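Clearing out the spare room, week one

Thursday, February 29, 2024

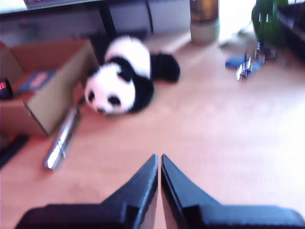

The panda and the first of the boxes.

I have been putting off the spare room since October. It started as a place to leave things when we moved to Vilthorpe and it turned into the place where everything stayed. I had a free day this week, so I made a start.

My rule for the day was one box at a time, all the way to the bottom, before opening the next one. Last time I tried this I opened everything at once and ended up with stuff from one end of the floor to the other, then pushed it all back in the boxes at bedtime.

I used four headings: keep, donate, recycle, ask. The ask pile is for things that belong to the kids, who are grown up and living elsewhere but still have opinions. I sent a lot of photos on my phone. Most of the answers were "get rid of it" and one was "how dare you."

The panda is staying. It's the black and white one that came from the toy counter at Ikenby, back when there was still a toy counter there, and it went on every car trip we took for years. It has been washed more often than some of my coats. I put it through on cold inside a pillowcase with the end tied, then leave it in the sun on the back step and turn it over at lunch. I've never had any trouble doing it that way. Don't put a plush toy in the dryer on high. I did that to a rabbit once and the fur went hard and grey along one side.

Books are slower. Kids' books especially, because you end up reading them. I kept the ones I could remember reading out loud and put the others in a bag for the school fair. Anything with pages missing went in the recycling. Colouring books that had been filled in went in the recycling too, apart from one where every animal on every page had been coloured purple, including the sky behind them.

The boxes themselves are plain brown cardboard from the move. They've held up fairly well. A couple had gone soft in the corners where they sat against the outside wall, and I've flattened those. The rest I'll use again until the plastic tubs arrive. I ordered Zürcher tubs with the clip lids after measuring the closet shelf, which is 70 centimetres deep. They are a bit dearer than the ones at the supermarket but the lids on those crack in the cold. I had a set from Brarkeo before that and half of them are missing a clip.

What I got through on the day:

Kids' books, all sorted.
Soft toys, sorted except for a bag of very small ones.
Craft stuff, half done. The dried-up markers took ages because I tested each one.
Old school papers, not started. I looked in the folder and closed it again.

I also found the power bill from our first winter in the house, which was $884. I remember that bill. We bought the door snakes the week after. It went in the shredder with a fair bit of satisfaction.

The jigsaws were the other time waster. One of them was a 99-piece farm, which seems an odd number to sell, so I did the whole thing on the floor to find out if a piece was lost. It was. The corner with the duck pond. I looked under the bed, behind the heater and in the bottom of the box it came from and then gave up and put it out.

Donations go in on Saturday. The op shop in Vilthorpe takes soft toys if they're clean and still have their eyes, but they won't take anything electrical, so the old lamp will have to go to the depot. The depot opens at 9 and there's usually a line of cars, so I'll do that first.

Next week is the closet, and the school papers if I can face them. I still have to work out where the sewing machine is going to live. At the moment it's on the ironing board, and the ironing board is in the hallway.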